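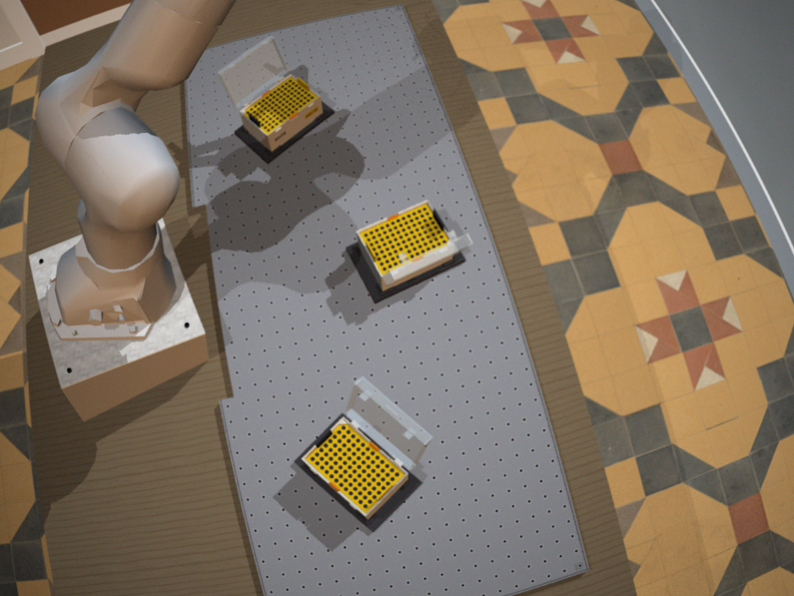
Robot arm beside three pipette tip racks, computer rendering.

Give me the small phone back, please

By Akinyi Mushi
28 July 2026

I have been carrying the Odico Mini since May and I love it. I love it the way I loved my first phone with a color screen, which I dropped in a lake and mourned for a whole summer. It fits in the front pocket of my jeans. I can reach the top corner with my thumb! I had forgotten a phone could do that, and now every time I pick up my sister's Marero 9 (a fine phone, a gorgeous phone, a phone the size of a cutting board) I want to hand it straight back.

So when the word came out last week that Odico may not make another one, I got a little loud about it at dinner, and then I came here to get loud about it in writing.

The argument against small phones is always the same. People say they want them, the surveys say they want them, and then they walk into the store and buy the big one. I don't doubt the sales numbers. But look at what the small one usually is when you get to that store! Last year's chip, one camera fewer, a battery that gives up before dinner, and a price only a few dollars below the real flagship. Of course people buy the big one. I would too, and for years I did.

The Mini is the first one in ages that doesn't treat its size as a reason to cut everything else. It has the same main camera as the regular Odico. It has the same screen brightness, so I can read a map on a sunny sidewalk without hunting for shade. It costs $487, and I paid that without a coupon and would do it again tomorrow. The battery is the one place where you feel the size, and even there I get to bedtime on most days. On a long travel day I plug in for 40 minutes over lunch and forget the whole thing.

And the typing! I was sure I would hate typing on it. I make more mistakes for sure, but I write with one hand while the other holds a coffee or the dog's leash, and I'll take that trade. My mother, who has small hands and strong opinions, tried it for an afternoon and asked me to order her one in green.

I should be fair to the Marero people, because their big phone does things mine can't. Watching a movie on it is lovely. Two apps side by side make real sense on that screen, and on mine it's a joke. If you edit video on the bus, or your eyes want larger letters, get the big one and enjoy it. I'm not asking anybody to take it off the shelf. I just want there to be a shelf with 2 sizes on it, both of them good.

There is some hope out there. Nzioka has been teasing a compact model for months, and the one leaked shot of the back makes it look wonderfully plain. Wusutow says its next update will finally let you pull the whole home screen down with one swipe, on every model, big or small. I've been using the test version and it's a bit jumpy, but the idea is great and I hope the others copy it without shame.

What I'd love to see is one maker giving the small phone three years in a row. Same name, same month, a real ad or two. People keep their phones a long time now, and a lot of the folks who would want a Mini were halfway through paying off something else when it came out. My neighbor is 69 and has been waiting for her old one to die so she can get it. She asked me whether it would still be in stores at Christmas, and I had to tell her I didn't know.

If Odico does pull the plug, I'm buying a spare and keeping it in a drawer. Green, to match my mother's.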